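Clearing the Tables: Meeting Floor, Kolstead Office

Since May, staff on the meeting floor have been teaching the job of clearing tables with hand-held grippers. The recordings go to Gonuvley, who are building the arm that will take over the evening round. We have 340 recordings so far and need 2,000.

Bottles come first
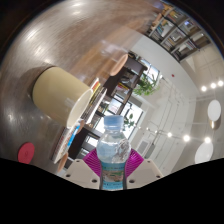

Joana Pacheco used to do the round alone, starting at 6 p.m. She now spends two afternoons a week recording and trains the others. Her hours and pay grade stayed the same, and the training work has been added to her job description.

A bottle has to be gripped on the sides and kept upright. Cups are recorded separately.

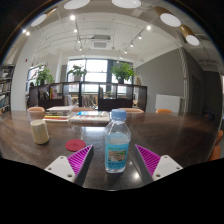
Books and magazines stay where they are. Sivaprasad Achari asked for that rule after his reading material ended up in the recycling twice. It will apply to the arm as well.

Each person records for 15 minutes, then hands the gripper over. Wrists get tired before anything else does. Blandine Caron keeps the sign-up sheet, and Monday is usually short of people.

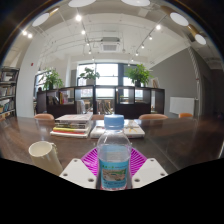

What changes next

The evening round stays with people until the arm has been tested on this floor. Questions about shifts go to Francine Beaulieu.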